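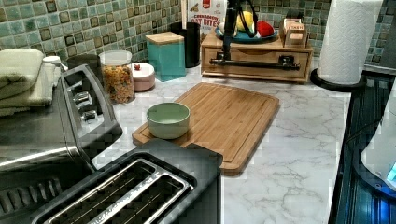 Is the Onarstead reprint of the Tutitz grammar the same text as the old hardback?
Almost. The chapters match word for word, but the reprint drops the usage glossary and adds seven pages of exercises.

On 29/06/2019 a list member wrote:
> I've got the old one, 370 pages, and my study group wants to
> order the paperback. Will our page numbers line up? Also, does
> anyone know if the section on commas got cut?

Commas are safe! They start on page 109 in my paperback and page 100 in the hardback (I have both, don't ask what I paid), so you'll be forever flipping if half the group has one and half has the other. We just went by section numbers, and that worked fine.

I do miss the glossary — it was the part I read for fun, especially the grumpy entry on "hopefully." If your group wants it, look for a used copy of the Roman edition, the one with the plain gray spine. Hivano had a couple last time I checked, though the shipping was kind of steep.

Can somebody tell me if the exercises come with an answer key? Mine has none that I can find.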